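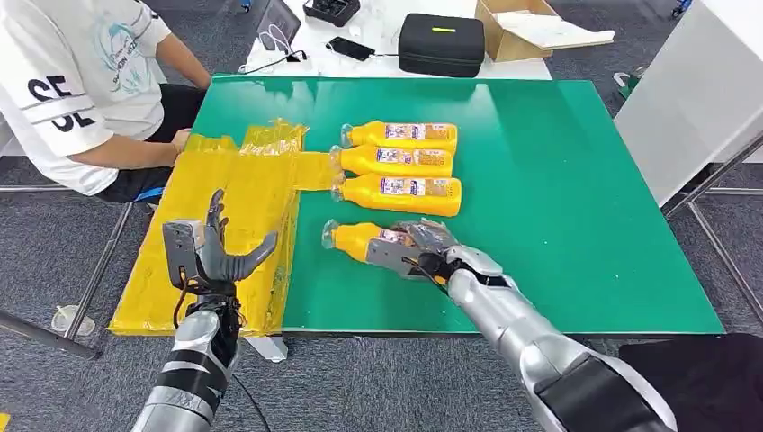
4. Adding a life story to the archive

Use this section to enter a wartime service record or an obituary in Hirnex. You need an editor account. If you can see the Records tab but not the New button, your account is read-only and the site owner has to change it.

4.1 Create the record

1. Open Records and click New.

2. Choose Person. Do not choose Household, even if you plan to add a husband or wife later.

3. Enter the family name the person used during the years of service. Put a married name or any later name in Other names. Both are searchable.

4. Enter birth and death dates. If only the year is known, leave day and month blank. Do not type 01/01.

5. Click Save draft. The record gets a number in the top right corner. Write it on the paper folder if you keep one.

Note: Drafts are visible to all editors in your group. They do not show on the public site.

4.2 Add service details

6. Open the Service tab and click Add posting. Each posting holds one unit, ship, station or office. A person can have up to 16 postings.

7. Pick the branch from the list. For code work, signals and other civilian posts, pick Civilian/Attached and type the department in the box next to it.

8. Under Source, enter where the information came from: discharge papers, a letter, a newspaper notice, a family interview. The posting will not save with this field empty.

9. If the family has asked for part of the story to stay closed, check Restricted and enter a release year.

Caution: Restricted hides the posting but leaves the summary text alone. Read through the summary and take out anything that refers to it.

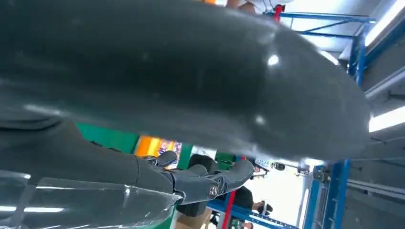 10. Go back to the Summary tab and write the life story. The minimum is 50 words. Line breaks are kept, but bold and italics are removed when you save.

11. Click Check. Missing fields are marked in red and possible duplicates are listed at the bottom of the page. Open each duplicate before you go on. Two people with the same name and birth year are common in the Fekent and Sokol collections.

12. Click Submit for review. A record needs 2 approvals before it is published.

4.3 If something goes wrong

Error 107 means the record is open in another window. Close the other window, wait a minute, and save again.

If a posting shows up twice after an import from Rurell, delete the one with no source.

To withdraw a submitted record, open it and click Return to draft. Any approvals it already has are lost.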